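Pritholm Collision Center
Opening walk-through checklist, with comments
For the body side and the parts room. Please do it before the first car comes in, and write on the sheet as you go (any pen will do!).
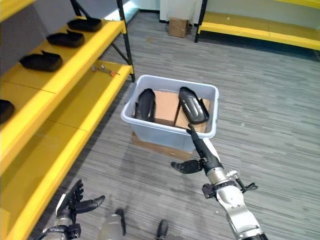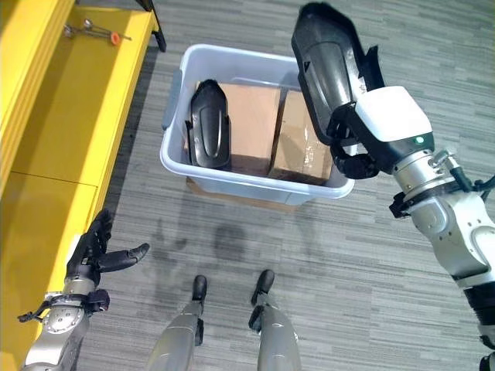
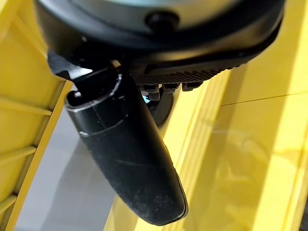 Page last changed: August

1. Frame rack anchors and chains – OK
Looked over every link on the pulling side, and I'm happy with them. The spare chain has a tag with no date on it, so let's leave it hanging until someone can find the paperwork.

2. Two-post lift, bay 482 – OK WITH NOTE
Arms lock nicely. The rubber pads are getting thin on the driver's side, and new ones are on order from Terkeck. Fine for small cars meanwhile, but please keep the pickups in the other bay.

3. Spray booth filters – CHANGE THIS WEEK
The gauge was higher than I like to see it, and the log shows over 200 hours on this set. I know Saturday is everyone's least favorite day for this, but the booth will be free then and it goes quickly with two people.

4. Welding curtains and blankets – OK
One blanket has a burn hole near the corner. I've moved it to the rag pile, so please don't be tempted to bring it back.

5. Take-off bumper covers and lamps – NOT OK
The Wongsuwan job, order 567, has its old headlamps stacked with the new ones. Tag them apart, please – we had a long afternoon over just that kind of mix-up last spring.

6. Eyewash and first aid – OK
Eyewash ran clear. We're low on the bigger bandages.

7. Air compressor – OK
Drained the tank at 7:30. The Climero dryer is due for service, ticket 207.

Items 3 and 5 stay open until initialed on the sheet by the office door.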